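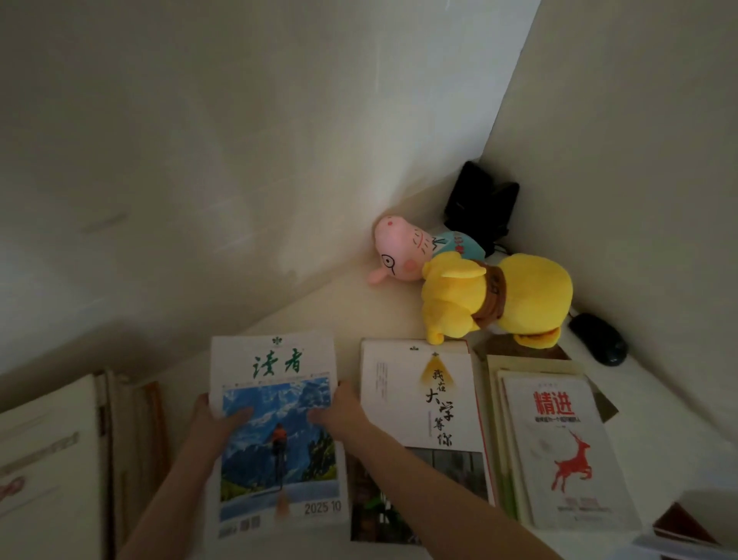
*Ticket 27 – desk-tidy task, both hands on the magazine*

**Project:** Omow, robotics club at Inmont
**Status:** open, but so much closer!

**Problem:** Omow keeps merging the magazine and the white book beside it into one object, then plans a single grab for both.

**Tried so far**

- Raised the edge threshold to 123. Great on the pale stack to the right, no change on the magazine.
- Retrained for 2,000 steps with the plush toys labelled. It finds the pink pig every time now – lovely to watch!
- Turned off shadow removal. Worse, so it's back on.

**Next:** label each cover separately and run another 2,000 steps. If the yellow toy still gets read as part of the book under it, I'll add a class for soft things on top of flat things. Log goes in the Dankwa folder by 4 pm.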